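Preparing Upholstered Furniture for Storage

Residents of Tessier House who expect to be away for a term or longer may place upholstered chairs, footstools and small sofas in the basement storage rooms. The steps below apply to all items with a fabric covering. Leather and vinyl pieces are covered in a separate guide, available from the Furnishings Office.

Before You Begin

Storage requests must be submitted at least 6 days before the item is moved. Each request should list the type of item, its overall width and the room from which it will be collected. Requests received on a Sunday are recorded the following business day.

You will need a vacuum cleaner with an upholstery attachment, a soft brush, two clean white cloths, mild soap, a breathable cotton cover and one storage tag. Covers and tags are issued at the front desk. Plastic sheeting is not accepted, as it holds moisture against the fabric.

Step 1. Remove Loose Items

Take off all cushions, throws and arm covers. Check the gaps along the back and sides of the seat for coins, pens and keys. The residence does not accept responsibility for personal property left inside stored furniture.

Step 2. Vacuum the Fabric

Work from the top of the piece downward, using short, overlapping strokes. Use the brush along seams and piping, where dust tends to settle. Cushions should be vacuumed on both sides and stood on end until the frame has been finished.

Plain gray fabrics require particular attention, as lint and pale dust may be difficult to see under ordinary room lighting. Inspect the surface near a window where possible. 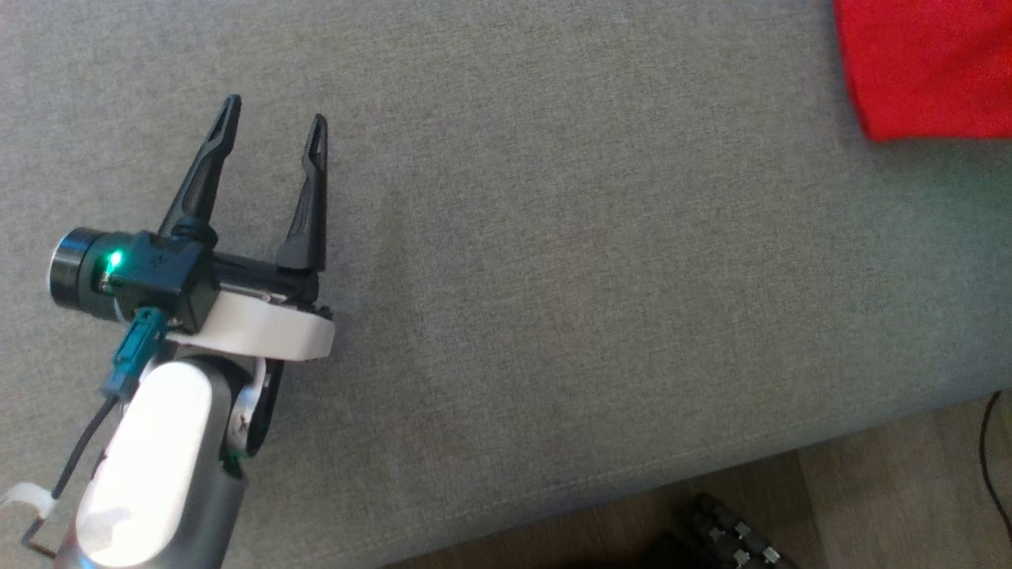
Step 3. Treat Marks and Spots

Test the soap solution on a hidden area and wait 30 minutes. If the color does not change, dampen a cloth and blot the mark from its outer edge toward the center. Do not rub. Blot again with the second cloth and plain water.

Step 4. Allow the Item to Dry

Furniture must be fully dry before it is covered. Leave cushions off the frame overnight. Items found to be damp at collection will be returned to the room, and a new request will be required.

Step 5. Cover and Tag

Place the cotton cover over the piece and tie it at the base. Attach the tag to the left front leg, with your name and room number facing outward. Cushions are to be stored under the same cover as the frame.

Questions about this procedure may be directed to Eugénie Lecomte, Furnishings Office, extension 257.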